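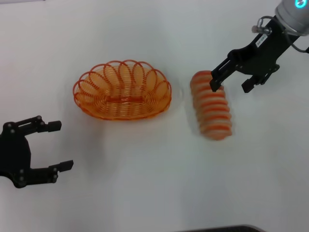

Progress report to Fandero, second funding period
Project: Skunircombe two-arm handling study
Submitted by Tala Harb, August 3, 2019

Work since January

The first period ended with a placing policy that handled rigid blocks well and did poorly on anything rounded. We spent this period on putting rounded, banded objects into open wire containers. Both arms are now driven by a single policy trained on operator demonstrations. The older version ran one policy per arm and passed a signal between them, and most of its faults came from that signal arriving late.

We have collected 1,000 demonstrations, which meets the target in the work plan. After review we removed 34 of them, mostly for dropped camera data. The rest have been labeled by phase: approach, grasp, carry, release.

Results so far

The policy picks the correct end of the object more reliably than before when the object lies at an angle to the container. Grasps near the middle are still weak. Open wire weave also gave us trouble early on — the depth estimate kept reading the table through the gaps and set the release height too low. Training on color input alone for the release phase fixed most of this. We have not yet tested whether the fix holds on a dark table.

Problems and delays

A worn finger pad cost us 7 working days in the spring. Replacement pads came from Civiro and have held up. We now check pads at the start of each session.

Next period

We plan to run the full evaluation on 16 object and container pairs, none of them used in training. The second arm will be asked to steady the container during release, a step the operators often took by hand control. No change to the budget is requested. The labeled data will be sent to Fandero with the evaluation results.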